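Teaching a two-arm setup to put pens away, replay keeps missing
Posted by fekedville_bench, 23 January 2020
18 answers shown by most helpful

Hi all, hoping someone has been through this. Two arms side by side, one table, and I drive them by remote control from a pair of small leader arms. Task is simple on paper. Pick up the pen, put it in the open pencil case, done. I've recorded 44 runs and trained on the lot. Arm goes to the right area, hovers, closes next to the pen and then carries nothing to the case, very confidently.

Doing it by hand I get it nearly every time so the task itself is possible. Grip is fine too, if I nudge the pen over it holds. I've left the other bits and bobs out along the back of the table on purpose, so it learns to ignore them. Is that daft? 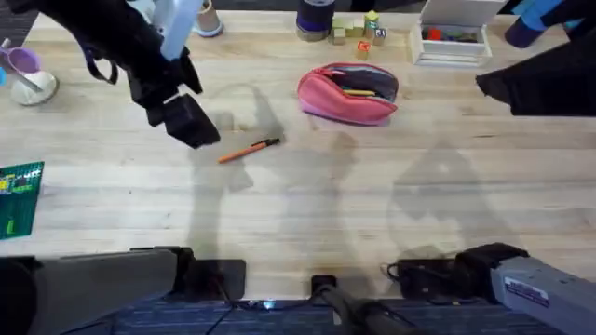 Do I have to start every run with the arms in the same place?
Roughly the same place is enough, and a bit of variation helps. Go to a rest pose, then let it drift a touch before you start recording. What matters more is that you don't sit still for ages at the beginning, as it will learn to sit still as well.

Thanks, that came up in the other thread so pasting it in. Main thing I'm after is the missed grip. More runs, or different runs?

cescombe_tinkerer
Different runs. Had exactly this with a marker and a tray. All my demos had the pen lying the same way, so it learned one wrist angle and stuck to it. Turn the pen a bit between every run, all the way round by the end. Move the case as well, but less.

Also slow down for the last bit. When you drive by remote you're fast on the approach and then do loads of tiny corrections over the pen, and the training sees a muddle. Come down straight, stop, close, pause, lift. Same order every time. Boring but it works. And record some where you miss on purpose and go back for it, otherwise it has no idea what a miss looks like and carries on regardless. Thats your confident empty hand.

Leave the clutter. Shift it about now and then though, or it'll use it as a landmark.

uko_owner
get a better gripper

bhuiyan_labs
Check the delay before you redo anything. On mine the pictures were 2 frames behind the joint readings and it closed late every single time, looked just like what you describe. Wave the arm in front of the camera, compare by eye. Took me an evning to find and a minute to fix.

If timing is fine then do what cescombe says. I'd bin the messy runs too, even if it leaves you with less.

Comments (2)

fekedville_bench: Timing was ok, so it's the angles. Looked back through and yes, pen pointing the same way in nearly all of them. Redoing tonight.

pegandhole: did the miss-on-purpose ones help anyone else? mine started missing more

Shares: 2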